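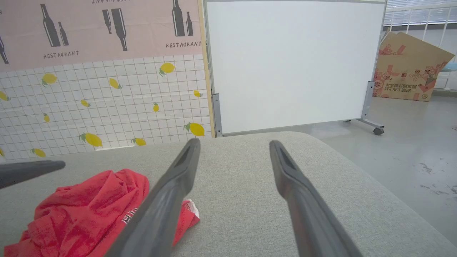
My sister thinks I should have stayed on the coast path and never mind the tea room. She said so on the telephone last night, when I had barely got my boots off and was still deciding whether my left heel needed a plaster, and she went on to say that anybody who goes inland at Brenside deserves what they get, because the signs were put up by someone who had never walked there. I told her the tea room had been worth it. She said no scone is worth four extra miles, and there we left it, very fondly, as we always do.

So, the walk. I want to get it down before it all runs together in my head with the other ones, as last February's did. I can no longer tell which was the day of the hail and which was the day I ate my lunch in a bus shelter with a very wet spaniel leaning on my leg.

I caught the early bus to Prelldale, the one that goes all round the villages, and had the front seat upstairs nearly the whole way. It was hardly light when we set off. By the time we came down the hill the sea had a long pale stripe across it and I was already wishing I had brought the second flask. The fare has gone up again, I noticed, and the driver was kind about my handful of coppers.

From the bus stop you go down past the chapel, which has 1824 over the door in figures so worn that I had to put my glasses on for the last one, and then through the kissing gate and up. And it is up! I had forgotten. The path climbs 320 feet in what feels like no distance at all, with those awful uneven steps that are always either too short or too long for my legs, and I stopped twice to admire the view, as one does. There were primroses out on the bank, a good fortnight before ours at home, and a wren making a tremendous noise in the gorse.

At the top it was all wind and skylarks. I walked along there for a good hour without meeting a soul apart from a man with two terriers, who told me that the path was closed beyond the headland where a piece of the cliff had gone. He was quite right. There was orange netting across it and a notice from the council asking walkers to turn inland at Brenside, and this is where my sister and I part company, because I really don't see what else I could have done.

The first arrow was plain enough. The second was on a post that had come loose and could be turned to point wherever you liked, and I am afraid I chose wrongly. I went down one side of a very large field of winter wheat and along the bottom of it, found no stile, and came all the way back up again with half the field stuck to each boot. I ate my egg sandwich sitting on a trough and had a firm word with myself about buying a newer map. Mine cost 60 pence and shows a railway.

But then the lane, and the village, and the tea room — Tsolakis, in gold letters over the window, where I am sure there used to be a wool shop. I was their only customer for a while. They let me stand my boots on newspaper by the door and I sat in my socks beside the radiator like a visiting aunt. I had a pot of tea and a scone with cherry jam, and then, because the rain had started, a slice of a sort of orange cake made with semolina, soaked right through with syrup, so good that I asked how it was done. I have it written on the back of the bus timetable. It wants 800 grams of sugar, if you please, though that is for the big tin they use in the shop. I shall try a quarter of it at the weekend and see whether my own oven is up to it, as it has been burning things on the left.

I stayed far too long, of course, and then had to step out smartly to get the ten past four. The lane back is rather dull, all hedges, but there was a thrush singing the whole length of it and the rain had gone over by then. My heel began to complain just at the chapel. I had tied the laces too tightly after the tea room and was too stubborn to stop and do them again, so that is my own fault.

Things to remember for next time. Two flasks. The thicker socks, the grey pair, and not the ones with the darn. Ask at the library whether they have a proper map that goes as far as Fostura, as I would like to do that stretch while the days are getting longer, and there is supposed to be a bus back from there if you are not too late for it. Ring the council about the loose post.

It is nearly ten now and I have had my bath. The boots are on the back step, stuffed with paper, and I have promised to send my sister the recipe in the morning. She asked for it twice.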